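Plywood Bench Tops: Your Questions

We get a lot of mail at Clano about tired plywood tops, and we love it — a well-used board has so much character! These are the ones that come up most.

Do I need to replace a top once it's scratched?
Almost never. Fine scratches and pale nicks in the veneer are normal wear. If a fingernail glides across without catching, leave it alone and keep working.
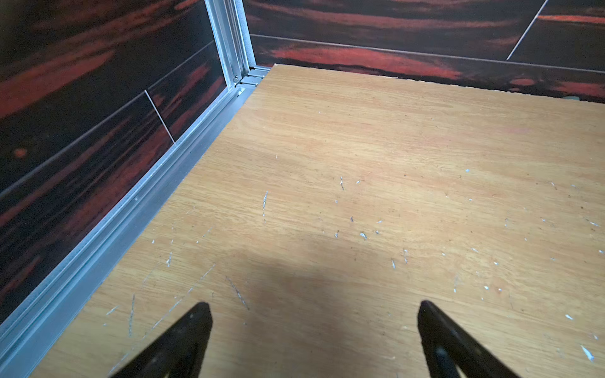
Light scratches and small flecks in the face veneer.

Can I sand them out?
Gently, yes. Face veneer is thin, so start with a light hand and 400 grit, always with the grain. Deep chips are better filled than chased.

What about a rough back edge?
Run a strip of masking tape along it before you trim and the fibers will stay put much better. Or tuck that side against the wall and get on with your day!

Which walls go with a pale top?
Dark ones, if you ask us. Wood-grain panels with some red in them look fantastic next to yellowish wood, and a staggered plank layout keeps a small enclosure lively.

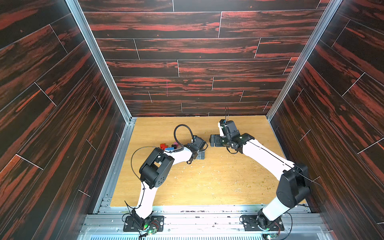
Pale top, dark plank-pattern panels, aluminum posts in the corners.

How do I clean up crumbs and shavings?
Soft brush first, then a barely damp cloth. Brush along the rails too — slots in aluminum profile collect everything.

Will you cut a top to size?
Yes, at our Nillthorpe shop, up to 2,000 mm long. Send us your measurements and allow 2 mm of clearance on each side.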